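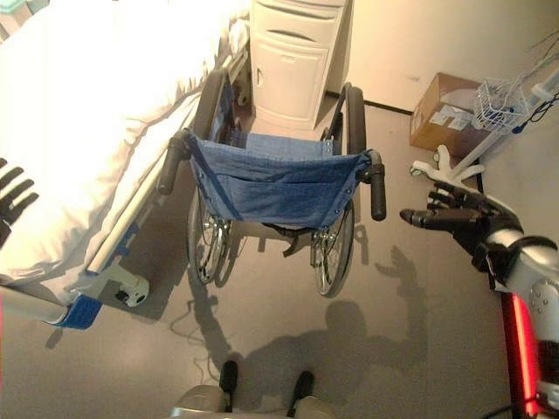

I spent most of a day in January at the Grendska claims center, where former customers of the failed lender Prandivent can look at the estate's records and put questions to the people winding it up. The open day was announced in a short notice on the claims website. I have a small claim myself, so read what follows with that in mind.

The center is on the second floor of an office building near the rail station. Doors opened at 9. You sign in, show your claim number and get a paper badge. Phones are allowed in the hall but not in the records room.

The records room was the reason I went. It holds 578 boxes, mostly loan files and bank statements from the last three years of the business. You can ask for a box by number from a printed index. The index is poor. Many entries just say "general" or "misc. treasury," and two of the boxes I asked for were out with the accountants. The one I did get was full of wire confirmations, many of them to Prikomgate, the affiliate that was supposed to be holding customer money separately. Several had no approval signature. On one, the line for the purpose of the transfer said "as discussed."

The question session began at 11. About 200 people came, and they ran short of chairs. Vicente Maldonado, who runs the wind-down, spoke for half an hour without slides. His main points:

The customer accounts at Prikomgate were mixed with the lender's own cash from early on. He would not give a date.

There was no monthly bank reconciliation in the final year. Staff worked from a spreadsheet that one person updated.

The estate has sued Núñez, the outside bookkeeping firm, over its fees and its work. He declined to take questions on that.

A first payment to customers depends on the court ruling on who owns the Prikomgate balances. If customers own them, they get paid ahead of the bondholders. If not, everyone shares the same pool, and small claimants will do a good deal worse.

Someone asked what the professionals had billed so far. Maldonado said the fee applications are public and told her where to find them. She said she had read them and wanted him to say the number out loud. He moved to the next question.

I stayed for the afternoon session on claim forms, and it was more useful. If your balance on the form is wrong, you have to file an objection with your own statements attached. An email to the help desk does not count. A woman at the desk checked mine, found the interest had been left off, and gave me the right form.

Another session is planned for the spring. I'll go if the index has been fixed.

Comments

dkw_ledger: Did he say anything about the loans to directors? Those were in the first report and I haven't seen a word since.

Reply from the author: It came up once. He said they are "under review" and left it there.

Marta in 4B: My form left the interest off too. Filing the objection this week, thanks.

oldbondguy: Bondholders are people too. Some of us bought at par.

Contact | Copyright, all rights reserved | Back to top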